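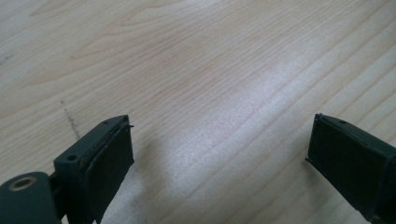 Shared study tables receive more use than any other furniture on a college campus, yet few institutions keep a written record of how their surfaces age. This project examined the condition of table finishes in the reading rooms of Salance Hall and compared three low-cost methods of routine care. Most of the tables in the building have a pale top with a smooth, light finish, and the overhead lights leave a broad white glare across the middle that hides the grain. This glare affected the method directly, as wear that could be felt by hand was often invisible to a person seated at the table. The project was carried out for the course Materials in Everyday Use, and this report was submitted to the course office on 4th December.

## 1. Purpose

The project had two aims. The first was to find out where wear first appears on a shared table. The second was to determine whether a change in cleaning practice could slow that wear without adding to the cost of upkeep. The study did not consider chairs, shelving or laboratory benches, which are covered by separate purchasing rules.

## 2. Background

A clear finish protects wood from water, skin oils and abrasion. When the finish becomes thin, moisture reaches the fibers beneath and the surface may turn gray or rough. On veneered furniture the problem is more serious, as the outer layer of wood is too thin to be sanded many times. Refinishing must therefore be put off as long as possible, and daily care becomes the main form of protection.

Earlier course projects at Salance Hall dealt with carpets and window seals. None dealt with furniture. The building records list the purchase of the tables but give no details of the finish applied, and the original supplier, Griltis, no longer keeps documents for the order. The type of finish was for this reason treated as unknown throughout the project.

## 3. Method

Nine tables were selected from the second-floor reading rooms. Selection was based on location, so that the group included tables near doors, near windows and in interior corners. Each table was assigned to one of three care routines:

- **Routine A:** a dry microfiber cloth, used once a day
- **Routine B:** a cloth dampened with plain water, followed by a dry cloth
- **Routine C:** the standard Nasura spray cleaner already in use in the building, followed by a dry cloth

The routines began in August, before the fall term, and continued until the last week of November. Surface condition was scored on a scale from 0 to 100, with the higher number indicating an intact finish. The score combined a touch test, a water-drop test at the edge of the table and a visual check under a low side lamp. The side lamp was added after the first trial scoring, when two members of the project team gave very different visual scores to the same table under the ceiling lights alone.

Use of the rooms was estimated from sign-in sheets. A total of 1185 visits were entered during the study period. The sheets do not show which table a visitor chose, and this remains the main weakness of the data. 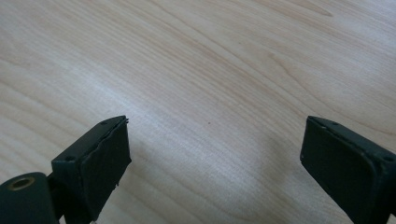

### Findings: Surface Condition

Wear was not spread evenly. The front edge of each table, where forearms rest, scored lower than the center in every room. Corners showed small dents but little thinning of the finish. The center of the table, which had been expected to show scratches from laptops and binders, was in better condition than any other area.

Visual checks proved the least reliable part of the score. On pale wood, reflected light makes the grain look fainter in one place than in another, and this can easily be mistaken for a worn finish. A shadow falling on the surface causes the opposite error. Scorers were instructed to move the lamp and look again before writing down a result, and agreement between scorers improved once this rule was in place.

### Findings: Care Routines

Tables under Routine A kept their scores through September but collected a sticky film along the front edge by midterm week. The film could not be removed with a dry cloth. Tables under Routine B showed no film and no measurable loss of finish. Tables under Routine C were clean in appearance, but two of them developed a slight haze that became visible under the side lamp. The haze was reduced by wiping with water, which suggests that it was cleaner residue and that the finish itself had not been damaged.

Cleaning time was similar for Routines B and C. Routine A was the fastest. No routine required training beyond a single printed card.

### Limits of the Study

The number of tables was small, and a single term is a short period in the life of a finish. Tables near the doors may have been used more heavily than the rest. In addition, the water-drop test was left out on one scoring day when the reading rooms were closed for an event, and the scores for that day were dropped from the final comparison.

### Recommendations

1. The reading rooms should adopt Routine B for daily care, with the spray cleaner kept for ink and food stains.
2. Any table treated with spray cleaner should be wiped with a damp cloth and dried on the same day.
3. The front edges of all tables should be checked once a term, by touch and with a side lamp.
4. Future furniture orders should include a written statement of the finish, to be stored with the building records.

The project team also recommends that a later group repeat the scoring on the same tables in the spring. Table locations and blank score sheets have been placed in the course folder for this purpose.

### Sources and Materials

Building furniture list, Salance Hall, second floor.

Sign-in sheets, second-floor reading rooms, fall term.

Cieślak workbook, *Care of Finished Wood*, course edition, chapters 2 and 9.

Product sheet for Nasura spray cleaner, held at the supply desk.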